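Keeping the Plolik Cell Honest

24 Mar 2019

In a small laboratory in the hills of Sauerland, the day begins with glass and water. Before the two-armed cell at Plolik is allowed to touch any real sample, it must repeat the same simple lifts until the technicians are satisfied.

The grippers get the most attention. Each finger is wiped, the screws on the black plates are checked by hand, and the cable at the wrist is moved a little to feel if the plug sits firmly. After this the closing force is set again - too much and a beaker cracks, too little and it slides. 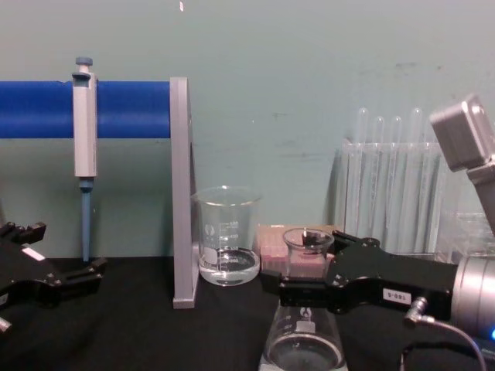
The right gripper holds a small glass vessel above an Erlenmeyer flask at the Plolik bench.

A set of fingers lasts up to 1000 hours, and then the pads go to Pondska for new surfaces. The old ones are kept in a drawer, marked with the date of removal.

The positions of the pipette stand and the rack are taught again every month. It is slow work, and one full round has 100 points. In June the cell will move to a larger room in Zesham, and all of them must be taught from the beginning.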